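Fiber target vs. bloating, how fast to ramp?

kestrel_oats
I moved from a low fiber diet to lentils and bran twice a day. Week 3 now and the bloating has not let up. Water intake is fine. Should I hold at the current level or back off?

Marrowfat
Back off. Cut to one serving of legumes, hold for 2 weeks, then add the second. Bran and lentils together is a big jump. Gut bacteria need time to adjust to the fermentable part.

tin_ladle
Disagree on the legumes. Drop the bran first. Wheat bran bothers me at any dose and lentils never have. Which brand is it? Pruremus bran lists inulin on the label, Grodness does not.

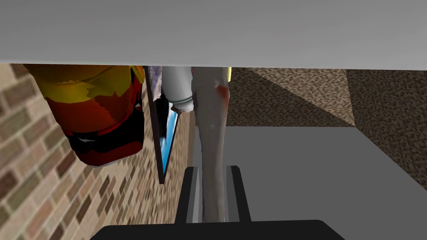

Upside-down scene render, red and yellow item at left

kestrel_oats
Pruremus. I had not looked at the label. So inulin on top of the lentils.

Marrowfat
Then I would agree the bran goes first. I still would not keep two servings of lentils. Changing one thing at a time is fine if symptoms are mild, and yours don't sound mild.

Skurnar
Are the lentils canned or dry? Rinsing canned ones removes part of the soluble sugars. For dry, soak overnight and discard the water. I weigh out 100 g cooked and stay there until things settle.

tin_ladle
Soaking made no difference for me with red lentils. Chickpeas, yes.

kestrel_oats
Dry, not soaked. I'll stop the bran tonight, soak the next batch and keep the second serving for now. If there is no change I'll cut that too.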